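Chapter 6
Grading Practices and What a Grade Reports

Before you read

Think of a grade you received in high school that you still remember. Write down what went into it, as far as you know. Tests, homework, attendance, extra credit and classroom behavior may all have played a part. Keep the list. You will use it again in section 6.3.

6.1 The grade as a message

A report card is read by several people at once. The student reads it to find out how the term went. A parent reads it to decide whether help is needed. A counselor reads it when placing the student in next year's courses, and an admissions office may read it years later with nothing else to go on. All of them see the same letter, and they often take it to mean different things.

Chapter 5 dealt with single pieces of work and how to score them. This chapter deals with the step that comes after, when scores from many weeks are turned into one mark. That step gets less attention in teacher preparation than it should. New teachers usually take over the gradebook settings of whoever had the room before them, and many keep those settings for years.

Three terms are used throughout the chapter. Achievement is what a student knows and can do in the subject at the end of the marking period. Process covers the habits that lead there, such as finishing homework, revising drafts and coming prepared. Progress is the distance between where the student started and where the student is now. A single letter grade can report any one of these fairly well. Trouble starts when it is asked to report all of them together.
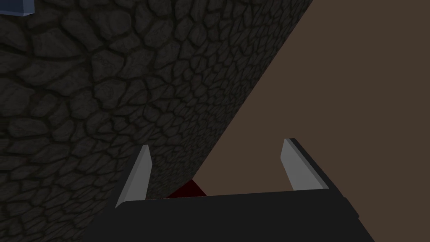
One ninth-grade teacher at Celico High School, asked how she weighed the three, answered that she had never separated them and doubted that her students could tell which one they were being graded on. She added that parents asked about homework points far more often than they asked about the subject itself.

Her answer is a common one. When homework counts for a large share of the grade, a student who does every assignment but fails the tests can finish with the same C as a student who passes every test and turns in almost nothing. The two students need very different kinds of help. The C does not show which kind.

6.2 The Postden change

The Postden school district is used as a running case in this chapter. It has 1553 students in its secondary grades and 64 teachers who assign grades to them. Until recently each teacher set category weights independently. Homework could be worth as little as 10 percent of the grade in one classroom and half of it in the classroom next door, even in two sections of the same course.

The district made two changes. First, the subject grade would be based on achievement alone, as shown by tests, papers, labs and projects. Second, a separate work habits mark would appear beside it on the report card, using a short scale with written descriptions. Late work would still be accepted for 10 school days, and the lateness would show in the work habits mark only.

Teachers were given the spring to rewrite their syllabi. Math and science departments finished early. English took longer, mostly over the question of drafts. A first draft is practice, and practice was supposed to be left out of the subject grade, but several teachers felt that a student's drafts were the best evidence they had of how well that student could write. The department settled on grading the final version and recording the drafts under work habits.

Families heard about the plan at evening meetings held at Marín Middle School and at the Tarken branch library. Attendance was uneven. The questions were mostly practical ones about class rank, sports eligibility and whether colleges would see the second mark.

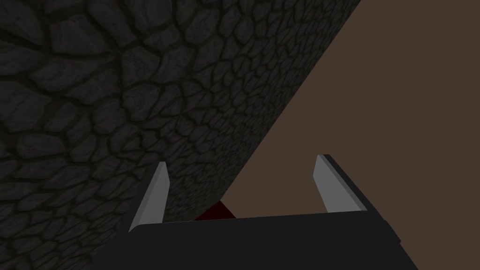 My son gets by on homework points and I am worried about what happens when they are gone, one parent wrote on a comment card at the Tarken meeting. He tries hard and he freezes on tests. Will anybody look at that before they hand him a D?

The card raises a point that the written policy had left out. If tests carry more of the grade, the quality of the tests matters more, and so do the chances to show the same learning in another way. Postden later added a retake rule, which is examined in section 6.4. As you read it, consider whether it answers the parent's question or only part of it.

6.3 Looking at your own list

Go back to the list you made at the start of the chapter. Mark each item A for achievement, B for process or C for progress. Some items will be hard to place. Class participation is one that readers often disagree about, and extra credit is another. Leave a blank beside anything you cannot sort and bring it to class.

Next, estimate the share of the grade that each item carried. If the course syllabus is available, check your estimate against it. Then write a paragraph from the point of view of a counselor who sees only the final letter. State what the counselor could safely conclude about the student and what would have to be asked.

Key terms for this section: achievement, process, progress, category weight, work habits mark. Definitions are in the glossary.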